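Sorting out the breakfast shelf in the kitchen at Korkness. It's been a heap since September.

The rack is a Rakska from Tuletti, pale wood, slatted, low enough to see over. Cost me 32 with the delivery.

I wanted the small boxes standing up with the fronts facing out, so you can read them from the door.

Small boxes, slatted wood:

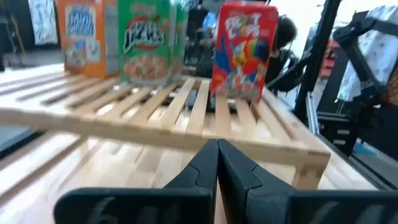
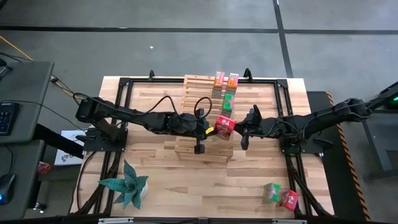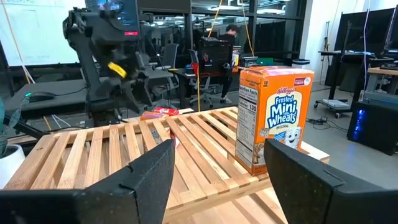 Orange ones go together, green one next to them. I don't mind which flavour ends up at the back as long as it gets eaten.

Had a Nolte wire basket before this. Everything small tipped over in it, so it's gone to hold onions.

The rack is 31 cm deep and the shelf is 4 cm deeper than that, so there's a gap behind it for the tea towels.

Next job is the tins. Might get a second Rakska if they still have them.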